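Ostero's library login let anyone in on a blank password

The people of Promwood have been told to change their library passwords, including those who, as we now know, could have managed perfectly well without one.

The fault was in the online catalogue used by Promwood's public libraries, which was rebuilt over the summer by the software firm De Graaf and went live in October. Readers could search for books, renew loans and pay fines. They could also type someone else's card number, leave the password box empty, press the button twice and find themselves looking at that person's address, phone number and borrowing record.

The second press was important. On the first, the page put up a stern red message about incorrect details. On the second it seems to have felt it had made its point.

Ostero, the company that runs the system for the council, says nearly 700 accounts were opened this way before the page was taken down on Wednesday evening. Most belong to people who had simply forgotten their passwords and were pleased to find the site so understanding. Five do not, and their owners have been sent letters.

The cause was an old piece of code called Nenness, which checks passwords and was carried over from the previous catalogue. When it was handed an empty password it gave no answer at all. The new page asked again, got no answer again, and took silence for a yes. A test for this had been written. It was switched off in the spring for being slow, and the note beside it reads "turn back on before launch".
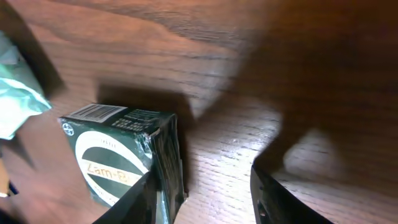

Floor Maes said she had reported the problem three weeks ago, using the form on the catalogue's own help page, and had received an automatic reply thanking her for her interest in large-print books. She tried again by telephone and was asked to confirm her password before the call could go any further. "I said it was blank," she said. "They told me that didn't match what they had."

De Graaf has since put the test back. It adds 60 seconds to each build, a delay the firm describes as acceptable in the circumstances. It has also changed the page so that an empty box gets the same red message however many times the button is pressed.

Card numbers are a separate matter. They are issued in order, so anyone holding one can make a fair guess at their neighbour's. Ostero says this is under review and that new cards will carry a longer number, once the present stock of printed cards has been used up. The council ordered plenty.

The catalogue is expected back by the weekend. Until then loans will be renewed automatically and no fines charged. New passwords must have at least five characters, and the system will check that they are there.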